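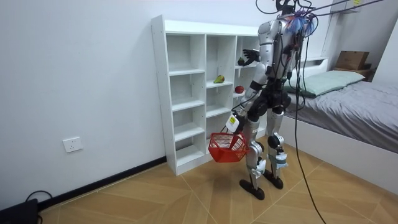
Storage and Floor Space in Shared Student Bedrooms

Search this site Enter keywords Go

Home Programs Student Work Library Contact

Final report, Housing and Interiors Project
Submitted Jun 7, 2026

1. Purpose

This report looks at how students living in small rented bedrooms store their belongings, and how the choice of furniture affects the floor space left for daily use. It was prepared as the major assessment for the second-year unit and follows the outline approved in December. The study covers bedrooms only. Kitchens, bathrooms and shared hallways were left to the other project groups.

2. Background

Most tenants in the buildings we studied sign a lease for one academic year. They arrive with clothing, bedding, books and some kitchen goods, and they often keep dry food and fruit in the bedroom where the shared pantry is full. Few of the rooms have a built-in wardrobe. Landlords usually supply a bed and a desk, and the tenant is left to find the rest.

Open-cube shelving has become a common answer. It is cheap, it can be carried up a stairwell in a flat box, and it can be turned on its side to suit a low window. Its main drawback is that everything stored in it can be seen and gathers dust. Chests of drawers hide their contents but need clear floor in front of them, which is hard to find beside a double bed.

3. Method

A written survey was sent to the residents of two rental buildings, Flunder House and Brikow Court. We received 306 completed responses. From these we chose 20 rooms for a measured visit, with the written consent of the tenant. At each visit we drew a floor plan to scale, noted the position of doors, windows and heaters, and measured the footprint of every piece of furniture.

Tenants also kept a storage diary for seven days. They wrote down each item they could not find, each item they had to move in order to reach something else, and any time they put belongings on the floor or the bed.

4. Findings

4.1 Height of storage

Tenants placed daily items between waist and shoulder height where they could. The lowest shelves were used for shoes, luggage and cleaning supplies. Top shelves held items that were rarely touched, and several tenants wrote that they had forgotten what was there.

4.2 Baskets and containers

Diaries from rooms with loose baskets recorded fewer items left on the bed. A basket with a handle was preferred over a lidded tub, as it could be taken to the kitchen or laundry and brought back in one trip. Fabric bins were rated poorly for food because they were difficult to wash.

4.3 Clearance beside the bed

Four of the visited rooms had a passage beside the bed too narrow for a drawer to open fully. In each case the tenant had stopped using the lower drawers. Shelving without doors did not cause this problem — although it did make the rooms look more crowded, according to the tenants' own comments.

4.4 Safety

Tall units were often left unfixed, as leases in both buildings do not allow holes in the walls. We consider this the most serious finding of the project. The wording of the lease should be changed so that tenants may attach an anti-tip strap and patch the wall when they leave.

5. Limits of the study

The visited rooms were not chosen at random, and tidy tenants may have been more willing to have us in. The diary period did not include exams or moving week, when storage habits are likely to differ. Room heights were similar in both buildings, so the results may not apply to older houses with sloped ceilings.

6. Recommendations

Landlords should supply one open shelving unit per bedroom and permit it to be fixed to the wall. Tenants should measure the gap beside the bed before buying drawers. Future groups may wish to repeat the diary in colour-coded form, which was tested on a small scale and proved quicker to analyze.

The survey form and blank diary pages are held in the unit office.

We use cookies to improve your visit. Accept Manage settings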